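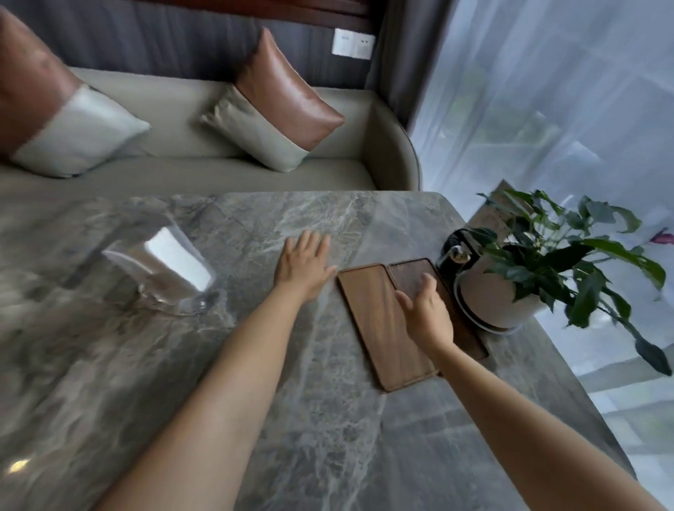
3.2 Shared tables and what guests do at them

Second round of visits, September. Brovilard and Trernitz again, both guesthouses with a lounge that doubles as a breakfast room. Same diary sheets as before, same hours. Nukberg dropped out of this part – the lounge was being replastered – so its guests only appear in the section on evening meals.

Most guests wrote very little. A line on the bread, a line on the noise. What came up more than we expected was where to put things down. People didn't know if the table was theirs for the whole meal or only until the next party came in. At Trernitz, where there is no sign and no one shows you to a seat, diaries talk about "hovering" and "waiting to be told". At Brovilard the staff say good morning and point, and the word hovering dosen't come up at all.

We had meant to compare length of stay as well. Not possible in the end. Late arrivals filled in the wrong sheet and we had to leave out 20 of them.
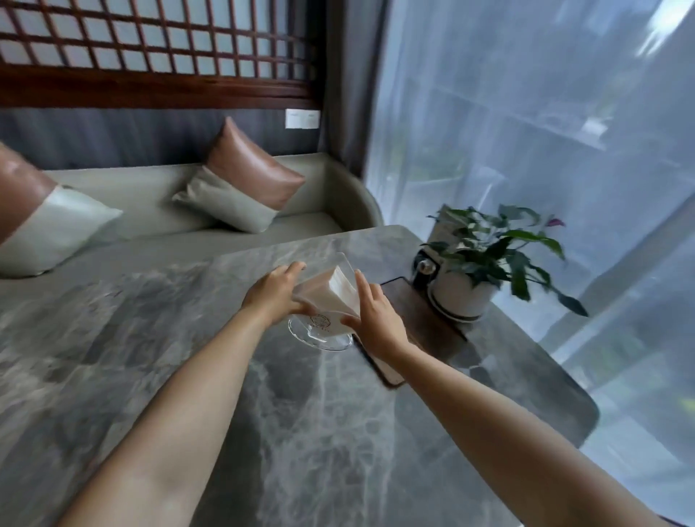 Mancuso's older survey of roadside inns, with 2,000 replies, put this sort of thing down to shyness. We are less sure. Regulars at Trernitz hovered too, and some of them have been coming for years. Viola Tedesco, who coded the diaries, read it as a question of manners: guests wait if they think somebody else has a better claim to the seat. Ilaria Serra coded a part of the same set without seeing the first results and came out close, though she split "waiting" into two kinds, waiting for staff and waiting for other guests. We kept her split. Trays set next to each other on a table, as in Figure 3, were left out of the coding, as were plants and napkin holders.

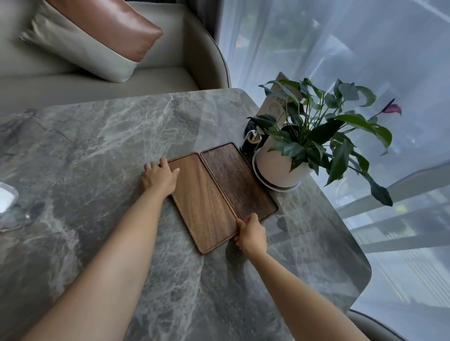
Staff interviews were short, about 3 questions each, done between shifts. Notes only, no tape. Cooks mostly wanted to talk about eggs. Front of house had more to say on seating, and their answers agree with with the diaries on the main point: a word at the door changes how people settle. Cost and staffing are dealt with in 3.3.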